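Power strip

A power strip is a row of electrical outlets in one housing, fed by a single flexible cord that plugs into the wall. It is one of those wonderfully plain household objects with a surprising amount going on inside. The same device is called an extension block, a multi-socket or a power board in different parts of the English-speaking world.

Design

Most strips are long and narrow, with the outlets set in a line. Inside, metal bars called bus bars run the length of the housing, and every outlet taps into the same bars. This simple layout is what makes the strip so cheap and so easy to use! It also means that all the outlets share the limit of the one cord and the one wall outlet behind it.

Outlet spacing is a favorite subject among people who care about these things. Bulky plug-in adapters can easily cover a neighboring outlet, so some makers turn the outlets sideways or leave a wider gap at one end. The Stavness pattern, a rotated layout that its fans still praise, leaves room for a large adapter at each end of the row.

Switches and indicators

Many strips have a switch that cuts power to the whole row, often with a small lamp inside it. Others give each outlet its own switch, a lovely feature for anyone with a desk full of lamps and chargers. A third kind watches one main outlet and shuts off the others when the device plugged in there goes to sleep.

Surge protection

A power strip and a surge protector can look exactly alike, but they are different things. A surge protector adds parts that divert sudden jumps in voltage away from whatever is plugged in. The most common of these parts wears out a little with every surge it absorbs. Its capacity is given in joules: the Kenden desk model, for instance, is rated at 900 joules, and the smaller Zorken travel strip at 458. A higher figure generally means a longer useful life.

Load and safety

The total load is what matters, and the number of plugs says very little about it. A lamp, a router and a phone charger together draw only a trickle, while one space heater can use most of what a household circuit can supply. In her home wiring guide, Esther Nzioka suggests adding up the watts printed on each device before plugging anything in. Her sample desk comes to about 700 watts, well within the limit of the strip she uses.

Heaters, toasters and other heating appliances belong in a wall outlet. Plugging one strip into another is also discouraged. Cords should stay out from under rugs, where heat can build up and damage goes unnoticed. 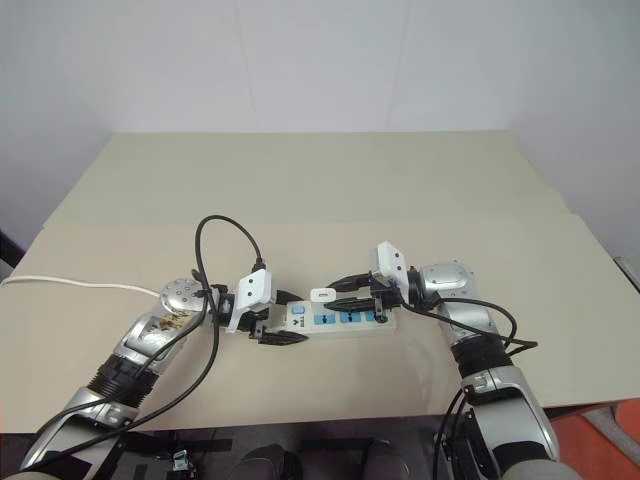
Mounting and placement

Many housings have keyhole slots on the back so they can hang from screws on a wall or under a desk. Tassanee Srisuk's book on small workshops gives a whole cheerful chapter to the subject, and she favors the underside of a shelf, with the cord running down one leg. Clamp-on versions grip the edge of a table and need no screws at all.

See also

Extension cord
Surge protector
Circuit breaker
Mutiso clamp mount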